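Handout 3: Working rules for shelf tasks
Binthorpe course, notes by Sivaprasad Pinto

Keep hands out of the shelf while the arm is enabled. Call out before you enable it.

Books and shelves, Lumby exercise 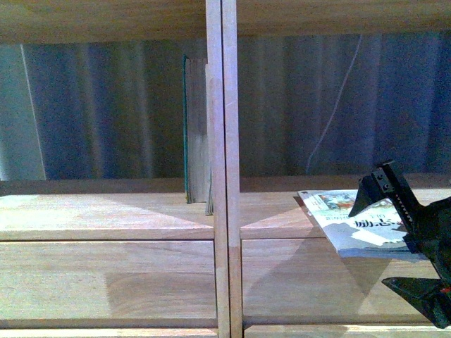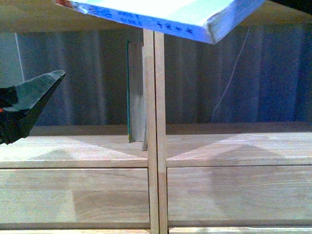
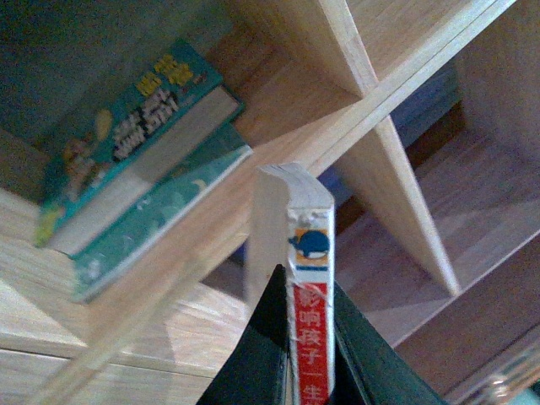
Speed stays at 65 per cent or below near the uprights. Going up to 100 needs a second person at the stop button. If a book slips, stop the arm first and pick it up afterwards. Write every stop in the log, including the short ones. Logs from June go to Shenoy.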